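Subject: Re: [lumham-swap] Seed swap - table or no table?

On Sunday, January 20, 2019, a list member wrote:

> Are we doing the seed swap in Lumham again? I've got 70 packets of beans and no idea what to do with them. Also, does anyone still grow Amaral? Mine came up bitter.

Yes please, bring the beans! I'm in for March, whichever weekend suits most people. I grew Amaral two summers running and loved it the first year (the second was bitter for me too - I blame the heat, and my own bad watering). If you pick it small it's much nicer, and the leaves are good in soup.

I've saved plenty of squash seed and one jar of mystery poppies, so come and take a chance on those. A few notes:

- Write the variety and year on every packet. Pencil holds up best.
- Tomatoes go at the far end, since there are always so many.
- Bring a bag for carrying your seeds home. Any old shopping bag will do. 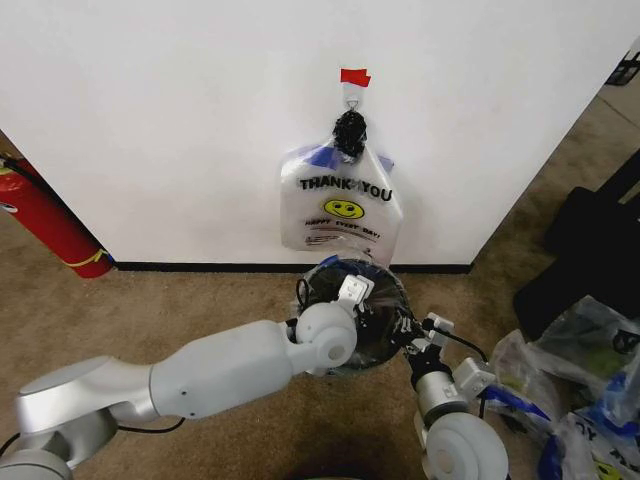 - Potatoes and onion sets are welcome too, but please keep them off the seed table.

Can somebody bring tape and a couple of markers? I'm all out.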